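Vunbridge Surface Testing
About Us

Home > Company > About Us

Vunbridge Surface Testing is an independent laboratory that measures how coated, laminated and painted surfaces wear in use. We test for scratch resistance, abrasion, gloss retention, stain resistance and adhesion. Our clients are furniture makers, coating formulators, school and restaurant suppliers, and building owners who need a figure they can put in a specification.

We do not manufacture, sell or distribute coatings. We do not accept commission from anyone who does.

What we do

Most of our work falls under four headings.

Abrasion testing. Samples are mounted on a turntable and run under weighted abrasive wheels. We report mass loss, cycles to first wear-through, and cycles to full wear-through. Where the coating is clear, wear-through is judged under a stereo microscope by two technicians working separately. If their readings differ by more than the tolerance stated in the method, the sample is run again at our cost.

Scratch and mar testing. A stylus of known tip radius is drawn across the panel under increasing load. We record the load at which a visible mark first appears and the load at which the coating is cut. These are different numbers and both go in the report. Mar testing uses a softer contact and a wider path, and is read as a change in gloss.

Cleaning cycle testing. Panels are wiped by a reciprocating arm with a cloth or pad wetted with the client's chosen cleaner. A standard run simulates one year of daily cleaning. Longer runs are available. We hold a stock of common neutral, alkaline and quaternary cleaners, and clients can send their own.

Adhesion and edge testing. Cross-cut and pull-off adhesion, edge swelling in water, and edge chipping from a dropped weight. Edge failures account for a large share of the complaints that reach us, and we recommend that any panel intended for public use be tested at the edge as well as on the face.

Small jobs outside these headings are often possible. Call the lab before sending samples.

How we started

The company was set up by Ximena Rosales, who had spent the first part of her career in quality control at a cabinet plant. The plant bought its coating data from its coating supplier and had no means of checking it. When a run of dark tabletops was returned by a hotel customer with heavy scuffing after a single season, the supplier's data sheet and the plant's own retained samples could not be reconciled. The two sets of panels had been cured on different schedules, and the data sheet did not say so.

Rosales rented a unit behind a machine shop, bought a used abrader and a gloss meter, and took on testing for plants in the same position. The first report issued under the Vunbridge name was two pages long. We still have it. The format has changed very little: sample as received, conditioning, method, result, photographs, deviations.

Boris Gashi joined as laboratory manager when the company moved to its present building. He wrote the conditioning procedure we still use and designed the sample tracking system. He also built the first cleaning cycle rig from a surplus linear drive. It was retired after its bearings wore past tolerance and is kept in the entrance hall.

We now employ 17 people. Eleven work in the laboratory, and the remainder handle sample intake, reporting and accounts.

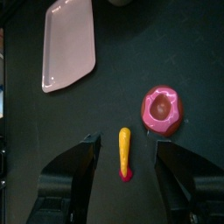
Matte dark finishes have become our busiest category. Low-gloss coatings get their appearance from a fine surface texture, and that texture is easily burnished or filled. A soft object dragged across the surface can leave a line that reads lighter than the area beside it even when no coating has been removed. Thin diagonal scuffs and faint pale streaks on a blackish-green top, like those in the upper right of the picture, are the kind of marking a client usually wants rated. A visual rating alone cannot separate residue, burnishing and true scratching, so we take three readings: one before cleaning, one after a defined wipe with deionized water, and one after a wipe with isopropyl alcohol. Whatever remains after the last wipe is examined in profile. On a white or high-gloss panel the same contact would often go unrecorded, and for this reason results from one color should not be carried over to another in the same product line.

Lillonen panels

In our early years we used leftover production panels as controls. Variation between batches was too high for this to be satisfactory. We now use a reference panel made for us under the name Lillonen, a clear-coated steel panel produced in controlled lots. Every abrasion run includes one. If the reference falls outside its control limits, the whole run is rejected and the equipment is checked before work continues.

The current lot contains 878 panels. Each is numbered, measured for film thickness at five points, and stored flat in the dark. When a lot is close to used up, the new lot is run beside the old one and the offset between them is recorded. Clients with long-term programs can request the offset table at any time.

Lillonen panels are not sold separately. We will lend a set to another laboratory for comparison work on written request.

Sample intake and conditioning

Samples should be at least 4 inches square, flat, and fully cured according to the manufacturer's schedule. Please tell us the cure schedule. If you do not know it, tell us that too. An unstated cure schedule is listed as a deviation in the report.

Wrap panels individually in plain paper or clean polyethylene foam. Bubble wrap should not touch the coated face – it can leave a ring pattern on soft finishes that survives conditioning and affects the gloss reading.

On arrival each sample is given a number, photographed front and back, and placed in the conditioning room for a minimum of 48 hours. Temperature and humidity in the room are logged continuously. A copy of the log for the relevant period is attached to every report.

Tested samples are kept for 12 months and then recycled or returned, as the client prefers. Return shipping is charged at cost.

Reporting

Reports are issued as a PDF, signed by the technician who ran the test and by a second person who reviewed the data. The reviewer has not handled the samples. Raw readings are included as an appendix in every case, at no extra charge.

We do not issue pass or fail statements unless the client names the specification and the limit in advance. We do not issue rankings, seals or product ratings. A client may publish a report in full. Extracts need our written approval, which is normally given within two working days provided the conditions of test are quoted with the result.

If a client disputes a result, we repeat the test on retained material with a different technician. If the second result agrees with the first within the stated uncertainty, the repeat is billed at half rate. If it does not agree, there is no charge and both reports are withdrawn until the difference has been explained.

The Savolainen Room

The training room on the upper floor is named for the Savolainen hardness tester that stands in it, a pendulum instrument older than anything else in the building and still in calibration. We run a short course there in January and again in September, covering sample preparation, gloss measurement, film thickness and reading a test report. It is meant for plant quality staff and purchasing staff. No laboratory background is needed. Class size is limited by bench space.

Course notes are updated each year. Former attendees can ask for the current set by email.

Tuter

Tuter is our client portal. It shows the status of each sample from intake through conditioning, test, review and release. Reports can be downloaded from it for seven years after issue. It was written in-house to replace a spreadsheet and is intentionally plain. Accounts are opened when the first order is confirmed, and there is no fee.

In the last full year we issued 181 reports through Tuter. Median time from receipt of samples to release was 12 working days, including conditioning. Long abrasion runs and extended cleaning cycles take more time, and the expected release date is shown in the portal once the run has been scheduled.

Equipment and calibration

Gloss meters, thickness gauges and balances are checked daily against in-house standards and sent out for calibration once a year. Abrasive wheels are refaced before each run and discarded at the diameter given in the method. Stylus tips are inspected under the microscope before and after each use, and a tip showing any flat is replaced. Calibration certificates are available in the portal under the Documents tab.

Visiting

Clients are welcome to watch their own samples being tested. Please arrange this when placing the order so the run can be scheduled to suit. The laboratory is open from 8:00 a.m. to 4:30 p.m. Safety glasses are provided. Closed shoes are required on the test floor. Photography is allowed at your own bench only – other clients' samples may be on view.

Contact

Testing inquiries and quotes: Boris Gashi, Laboratory Manager
Training and general inquiries: Ximena Rosales, Director
Sample deliveries: rear entrance, 8:30 a.m. to 3:30 p.m.

Please include a completed sample form with every shipment. Forms can be found under Downloads.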